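Home | Features | Makers | Places | Archive | Subscribe

The Jeans Went Up on the Second Try

By Isabelle Landry
23 January 2022
14 comments | 39 shares

I came to the Kerudell open day for the free tour and stayed until they turned the lights off. My notebook has a coffee ring on it and nine pages about pants.

Kerudell is a small company in the old cannery building at Pidside, down past the boatyard where the road turns to gravel. You would drive right by it. The sign is the size of a pizza box, and on the morning I visited someone had taped a paper arrow underneath it, pointing at a steel door. Behind the door there was a coat rack, a long hallway that smelled faintly of floor wax, and then a big bright room with a dozen people standing in it, all of them staring at a robot that was trying to pick up a dish towel.

It missed. Everybody made the same soft noise, the one you make when a toddler sits down hard. It tried again, got a corner, lifted, and the whole crowd leaned in. I had been in the building for four minutes and I was already rooting for it.

What they do at Kerudell is laundry. More exactly, they are teaching a pair of robot arms to handle clothes: pick them up, find the ends, stretch them out, fold them, and put them on a stack. The system is called Skurnix, a name that Vernon Pelletier, who started the company, says came from a word game with his kids and then stuck to everything, including the mugs. Pelletier is tall and talks with his whole upper body. He spent years fixing commercial washers and dryers up and down the coast before he got interested in the part of laundry that happens after the buzzer goes off.

"Washing got solved a long time ago," he told our group. "You push a button. Then you open the door and there's a heap, and that's where the machines quit on you."

He is right, and I had never thought about it. I own a machine that washes and a machine that dries, and every week I still stand at my bed for an hour matching sleeves.

The reason it's hard is the cloth. Marlene Arsenault, who runs the testing side, did the best job of explaining it, and she did it with a paperback and a sweatshirt. She dropped the paperback on a bench, picked it up, and dropped it again. It was the same shape every time. Then she dropped the sweatshirt, and it landed as a lump with one cuff showing. She dropped it again and there were no cuffs at all, only the tag and part of the hood. "Same shirt," she said. "As far as a robot is concerned, I've handed it a brand-new object." A man behind me said "huh" very loudly, and he spoke for all of us.

The arms don't follow a fixed set of moves. They learn from people. In a side room there's a station where an operator takes hold of a pair of handles, and the robot's arms copy whatever the operator's hands do. While that goes on, cameras up high and cameras down by the grippers save what they see, along with how the arms moved. Do that with enough shirts and enough operators, and the software begins to get a feel for what to try when it meets a lump it has never met before. Arsenault's team has recorded 2000 folds this way. Of those, 800 were pants of one kind or another.

I asked why so many pants.

"Because pants are awful," she said, and laughed, and then gave me the longer answer. A towel has four corners and they're all alike. Pants have a top that behaves one way and a bottom that behaves another. The legs slide off each other. An elastic waist bunches up the second you let go of it. Denim is stiff in some places and soft in others, and a gripper that takes hold of a thick seam feels something very different from one that takes hold of a single layer. If the hold is bad, you find out late, when the thing is already in the air.

The operator on duty that morning was Ozan Uysal, and I could have watched him all day. He has been at it for two years. Before that he was a pastry cook, and he says the jobs have a lot in common (you work with soft stuff, you can't rush it, and your wrists will complain). He folded a T-shirt through the robot while chatting with us over his shoulder about the parking. Then he asked who wanted a turn.

I have never put my hand up so fast in my life.

The handles are lighter than I expected. You squeeze to close a gripper and relax to open it, and the arms follow you with a very small lag that your brain stops noticing after a minute or so. What it doesn't stop noticing is that you can't feel a thing. I had no idea how much of folding I do with my fingertips until they were taken out of the job! I could see the cloth, I could see the gripper next to the cloth, and I could not for the life of me tell whether one was touching the other. Uysal told me to look for the wrinkle. When the cloth starts to pucker, you've made contact. So I watched for the pucker, squeezed, lifted, and came up with nothing. I tried again, a hair lower, and I had a washcloth. I folded it in half. It took me longer than it takes to make toast, and people clapped, and I am not going to pretend I didn't enjoy that.

A kid of maybe nine went after me and did it in half the time.

Then Uysal moved on to jeans. He works with one gripper at the waist and one down at the hem, both legs laid together, and gets the whole length up off the table between the two of them before he does anything else. His first hold at the waistband slipped, and he set the jeans down and went back for it with no fuss at all. It was the second try that held, and I wrote "YES" in my notebook and underlined it. 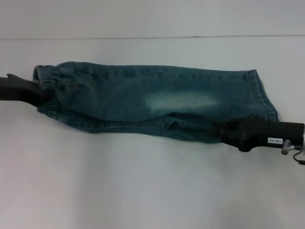 Jeans at the white worktable at Kerudell, first held above it between the two grippers and then from a camera down at the wrist. 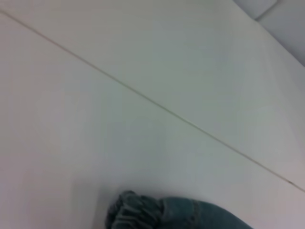

Uysal says new operators nearly always pull too hard. They want the cloth tight, the way you'd snap a bedsheet, and with two strong arms on either end that's a good way to lose a grip or pop a stitch. He likes a little sag. He also talks to the clothes under his breath, which he denied until Arsenault and two of the visitors backed me up.

After the live runs we had lunch, chowder in paper cups, and I sat with Arwel Lewis, who had driven up from his own business to have a look. Lewis runs a linen service for small inns. He has a folding machine for flat sheets that he bought used and loves like a dog, but everything else, the robes and the pillowcases and the staff uniforms, gets folded by hand by a crew he can never keep full. He'd come in doubtful and was still half doubtful over the chowder. He wanted to know about speed. So did I, so we went and asked together.

Pelletier didn't dodge it. Running on its own, Skurnix is slow. A good human folder will go through a basket while the robot is still thinking over its third shirt, and some items it gives up on entirely and pushes to one side for a person to deal with. He showed us that, too. He tossed a fleece vest on the table, a thing with a zipper and a drawstring, and the arms poked at it, lifted a shoulder, put it down, and slid it away with what I can only call tact. The crowd loved it more than anything that had worked.

What he's after first is much smaller than a house robot that does everything. He wants a station that can stand at the end of a line in a place like Lewis's and take the easy part of the pile, overnight, when there isn't a crew in the building. Towels, pillowcases, simple shirts. A trial of that kind is set to begin in March with a laundry co-op called Feyisa. Jeans come later. He'd like them to come sooner, and you can hear it in how he talks about them, but Arsenault has the final word on what's ready and she hasn't given it.

Lewis asked if he could be on the list after Feyisa. He was trying to sound casual and he'd already taken out a pen.

I've been to plenty of demos where everything is polished and you stand behind a rope and a video plays. I'd take this one over any of them. The people who build the thing were the ones handing out the chowder. When something slipped, we saw it slip, and then we saw somebody figure out the next move, and a few times I caught the moment when a person in the crowd who'd been checking a phone put it away.

By late afternoon the group had thinned out and the kid was back on the handles for another turn, with Uysal crouched next to her giving advice in a low voice. She wanted to do a sock. He told her socks were very hard. She said she knew, and could she do one anyway, and he went off to look for a sock.

Kerudell plans to open the doors again once the trial is under way. Sign-up will be by the sheet at the front desk or by phone, groups are kept small, and children are welcome at the handles if they can reach them. Park by the boatyard and walk the last stretch, the gravel is rough on low cars. Wear something you don't mind lending to the robot for a few minutes. I gave them my scarf, and it came back in a very neat square.

Share this story | 14 comments
Contact us | Copyright 2022, all rights reserved | Back to top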